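Junpei Shimada
1/ Bathroom cabinet day. I have put this off since January and this morning a tube of something fell on my foot, so fine, you win, cabinet.

2/ For anyone new: we moved into the Harley Street place last year and I unpacked the bathroom by opening the doors and shoving. Three shelves, one deep corner, a husband who buys a second one of everything "in case." You get the picture.

3/ Step one was coffee. Step two was hauling everything out to the big white table, where there's decent light. I do this with kitchens too. If it stays in the cupboard while you sort it, you will just move it two inches to the left and call it done (ask me how I know!)

4/ Expired: a sunscreen from our honeymoon, cough drops fused into one big cough drop, and eye drops from a doctor I haven't seen in 5 years. All gone. The drugstore has a drop box for old medicine so those went in a bag by the door.

5/ Toshio Morikawa from downstairs texted to ask what the banging was. Toshio, it was me, finding out that the bottom shelf isn't attached to anything.

6/ Okay, now the bottles. I'm weirdly fond of this blue one. Turquoise, solid color all the way, you can't see in at all, big round shoulders and then it gets skinny toward the bottom. It looks like it belongs on a boat.
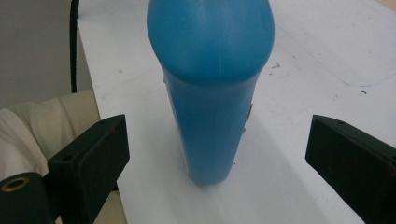
7/ NEW SHELF RULES (yes, they get their own post)
Top: stuff we use maybe twice a year. Middle: every day, both of us, no stacking. Bottom: tall bottles and refills, once I've screwed the thing back on.

8/ The trouble with solid-colored bottles is you can't tell how much is left, so you buy more. I'm putting a strip of masking tape on the back of each one with the month I opened it. My mother did this with soy sauce and I made fun of her for it for most of high school. Sorry, Mom.

9/ Duplicates so far: 4 combs, which is a lot for a household with one head of hair worth combing. Two went in the travel bag. The others are in the giveaway box with the unopened Amamix hand cream, which smells great but makes me sneeze.

10/ Someone asked about bins. I like the shallow ones from Maralent, mostly because you can't pile things up in them. Get them a little shorter than the shelf is deep or the door won't shut. I have returned bins over this. Twice.

11/ Shelf is back on!! Two new screws and a wall anchor. It's a tiny bit crooked and I'm going to leave it that way until it bothers somebody who isn't me.

12/ Wiped everything down before it went back in, necks and bottoms too. The bottoms are always the worst part. If you've got a sticky ring on the shelf, warm water and dish soap on a rag, leave it there while you eat lunch, then wipe.

13/ Tall ones are going in the back corner now. Blue gets a spot near the front, I've decided. I want to see it when I open the door.

14/ Giveaway box is on the landing if anyone in the building wants combs. Under the sink is next and I'm already scared of it. Going to get a sandwich.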